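Equipment review: Manstead open storage bins, standard grey

Reviewed for the Resource Lending Service by Busisiwe Gumede, with additional comments from Kyriaki Karamanlidis
August 2023

14 comments
Share this review

The Manstead open bin is supplied as a general-purpose container for workrooms, art rooms and shared stores. The Service purchased its first lot in February of last year to replace the cardboard trays previously used for small loan items, and this review records how the bins have performed in ordinary use. It is intended for branch staff who are deciding whether to order more of them or to move to one of the alternatives listed at the end. 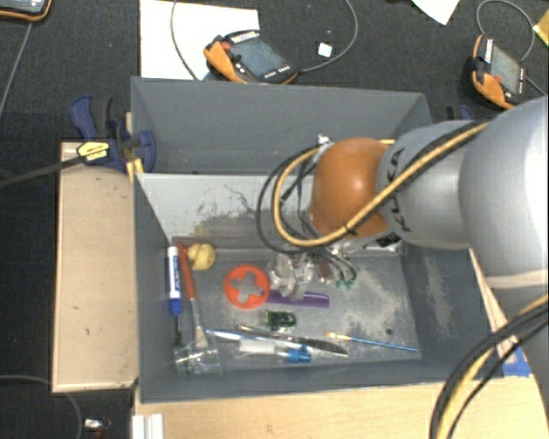

The bins were assessed on four matters: wear to the interior, ease of sorting, stability when placed side by side, and cleaning. Branches were asked to keep using them as they normally would, and no special handling was requested.

Wear to the interior

Cosmetic wear is the chief reservation. The inner walls mark readily. Bins in regular use show dark scratches on the paler surfaces and a chalky abrasion where items are dragged up the side, and the floor becomes blotchy well before there is any loss of strength. None of the bins in the Service's care has cracked or split. Branches that place bins on public display may nevertheless find the appearance disappointing, and should consider rotating the older ones into back-of-house storage.

Some brown patches were reported on the back walls. Ms Karamanlidis treated several with a mild detergent and a soft cloth and reports partial improvement only. Abrasive pads should not be used, as they enlarge the affected area and leave a dull finish.

Ease of sorting

The open top is the strongest feature of the design. Staff can see the contents at a glance, and mixed small goods such as markers, paintbrushes and little toys can be picked out without tipping the bin. This was the most frequent favourable remark in the branch returns.

There are no internal dividers, and long, thin items tend to settle along the walls. A marker and a slim tool will often end up lying in line against one side, where they are harder to grip than items in the middle of the floor. Paintbrushes should be stored so that the bristles are not pressed into a corner. Branches that use clear plastic bags to protect bristles are asked to fold the open end under, as a loose bag will spread across neighbouring items and make them awkward to separate.

The Service trialled the Sikik divider insert in two bins. It fits, but it reduces the usable floor to such a degree that longer brushes must be laid diagonally, and its colour makes dark tools difficult to distinguish. The insert is not recommended for art materials. It may suit branches that lend only counters, dice and similar pieces.

Stability when placed side by side

Two bins may be placed one behind the other to form a simple working pair, with unsorted material in one and sorted material in the other. The sloping walls allow a hand to reach the floor comfortably from either side. On carpet the pair remained in position throughout a normal sorting session. On polished benches the front bin tended to creep, and a strip of non-slip matting is advised.

The bins nest when empty. A stack of more than three becomes difficult to separate, particularly in colder storerooms, and staff should avoid forcing them apart with a blade or screwdriver.

Cleaning

Wiping out a bin takes a minute or two. Dried paint lifts from the floor with warm water if attended to on the same day. Marker ink is more persistent and may leave a faint shadow, although this has not transferred to other items.

Alternatives considered

The Baptiste lidded tub keeps out dust and presents a neater appearance on the shelf, but the lid must be removed and put somewhere each time the contents are checked. The Mudico shallow tray shows less wear and is lighter to carry. Its low sides are a drawback in any room used by children, as rounded items roll over the edge. Neither product was judged a full replacement.

Recommendation

The Manstead open bin is approved for continued purchase for sorting and back-of-house storage. It is not recommended for display use. The Service currently holds about 1000 small loan items suited to this type of container, and further orders will be placed through the usual requisition form. Branches wishing to return surplus bins should label them with the branch code and remove any remaining contents before dispatch.

Shared 22 times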